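Bed-Making Trials with a Hand-Held Gripper
Project report, Shared Workshop Module
Submitted November 15, 2018
Group members: Ju-won Yoo, Abelardo Cáceres, Giorgia Zuccaro
Supervisor: Anas Boutros

1. Purpose of the project

The group was asked to build a two-jaw gripper that a person can carry by hand and to use it for ordinary household work. The task chosen was the straightening of a bed sheet. Cloth had already given trouble to last year's group, whose gripper, named Todley, was designed for cups and bottles and slipped on anything thin. The present tool is called Sarska.

2. Construction

Work began in September in the shared workshop. The arms were printed in black plastic and joined with screws at the pivots. The first set of arms was solid and proved tiring to hold after a few minutes. Mr. Cáceres redrew them with triangular openings, which lowered the weight without any bending that the group could detect by hand. The finger pads were made separately so that they could be changed between trials without taking the arms apart.

Two pad designs were tested on the workbench. The smooth pad held a folded towel but lost a single layer of cotton in most attempts. The ridged pad held both, and it was adopted for all later work.
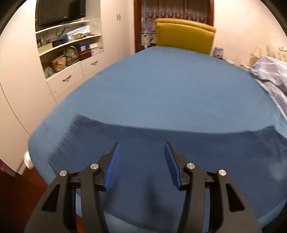 Approach height was the main difficulty once the group moved from the bench to a real bed. On a table the operator can rest the pads on the surface and close them. A mattress gives way, and the pads press the cloth down before they can gather it. Operators were therefore told to come in with the jaws fully open, as over the blue sheet shown, and to stop above the fabric before lowering the tool. A broad crease like the one across the middle of that sheet was the preferred place to grip, as raised cloth can be taken from both sides. Flat areas were left until the end of each trial.

3. Trials

The group recorded 300 trials in two homes. A trial was counted as complete when the operator had gripped the sheet, pulled it toward the near edge of the bed and let go without touching it by hand. Ms. Zuccaro kept the log and marked each failed grip by cause. The most frequent cause was closing too early – the pads met above the cloth and took hold of nothing. The second was gripping the mattress cover together with the sheet.

Patterned quilts and other heavy bedding were not part of the task. Where a quilt was on the bed, it was moved to one side and the trial was carried out on the open part of the sheet.

4. Problems and remaining work

The pivot screws worked loose during long sessions and had to be tightened by hand. Mr. Boutros has recommended lock nuts, and these will be fitted before the next round. Ms. Yoo is preparing a softer pad with the same ridges for use on thinner fabric. The group also requests workshop time to build a second tool, so that both sides of a sheet can be pulled together.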